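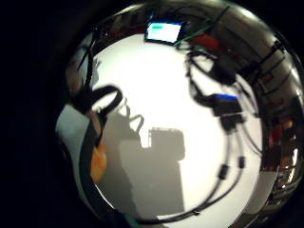

Cables by the white wall, June.

2 min read

Workshop notebook, June. Entry by Adel Ouali, for the bindery file.

The purpose of the present trial is to establish whether the Cluserine paste may replace the wheat starch paste now used for spine linings. The Benítez ledgers are to be relined before they are returned, and a decision on the adhesive is required first.

Three batches were prepared at the strength given on the Skarton data sheet. Batch 1 was strained once and remained lumpy. Batches 2 and 3 were strained twice and spread evenly with the flat brush. Each was applied to scrap text blocks sewn on tapes, lined with the medium Mallia paper, and left under boards overnight.

Results at 9:15 a.m.: Batch 1 lifted at the head on two blocks. Batch 2 held on all blocks, although the spine was stiffer than is acceptable for a volume that must open flat. Batch 3, thinned slightly at the suggestion of Yareli Valdovinos, gave the best opening. The lining followed the curve of the spine and did not crack when the block was opened at the center.

Some 93 sheets of the lining paper remain. This is sufficient for the ledgers but not for the parish registers, and a further order should be placed with Mallia before the registers are begun.

Y. Valdovinos has asked that the paste be tested for reversibility with a damp poultice. I concur. Until that test is recorded in this book, no Cluserine paste is to be used on original material. Wheat starch remains the approved adhesive.

Brushes washed and hung. Batch 3 is in the small refrigerator, labeled.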